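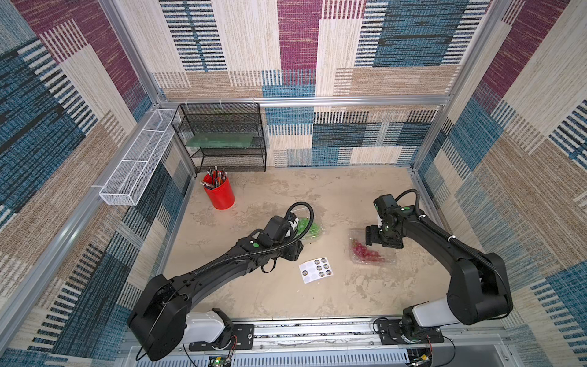
Clendura Community Forum > Automation at Home and Work > Grocery handling: are we there yet?

gthomas_ops
Posts: 3,466
I would like to invite members to state their position on a narrow question. Can a two-arm station be trusted with ordinary produce and stationery under the same program, without a person standing by? Our working group at Brendlow must submit a recommendation in December, and opinion is divided. My own view is that tidying is close and food handling is further away.
Geetha Thomas

packline32
I must disagree with the order. Fruit in retail packaging is the easier case, as the package gives the gripper something to hold. Loose pencils are worse. At Purves we trialed a sorting cell for 13 weeks, and the writing instruments caused most of the stoppages.

m_orrin
With respect to the previous poster, that depends on the package. A rigid box has edges. A bag has none, and its shape changes each time it is touched. Grapes also bruise, and the damage may not show until the next day.

gthomas_ops
For reference, the layout under discussion: 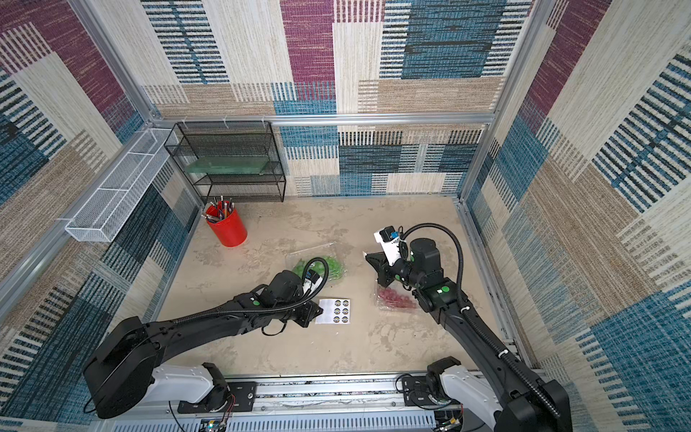

Both arms over the work area, with green grapes at center, red grapes to the right and the sticker sheet just below the green.

packline32
Thank you. I note the sticker sheet. Has the group considered peeling? Lifting one round sticker from its backing is a task I would decline to quote for.

gthomas_ops
Peeling is outside the scope. The sheet is to be moved whole.

cell_b_nights
I would question the patterned walls. Our vision supplier at Cerbridge asked for plain gray panels and we complied. Strong color behind the shelf and basket can only make detection harder.

m_orrin
I take the opposite view. Homes have rugs, curtains and wallpaper. A machine that requires gray panels is a shop-floor machine, and should be described as such in any recommendation.

cell_b_nights
That is a fair distinction, although a shop floor is where most of us would be buying it. I would still ask for results on both backgrounds before signing anything.

gthomas_ops
Noted. I will add the background question to the draft. Members with records of unattended runs – including failed ones – are asked to post them in this thread.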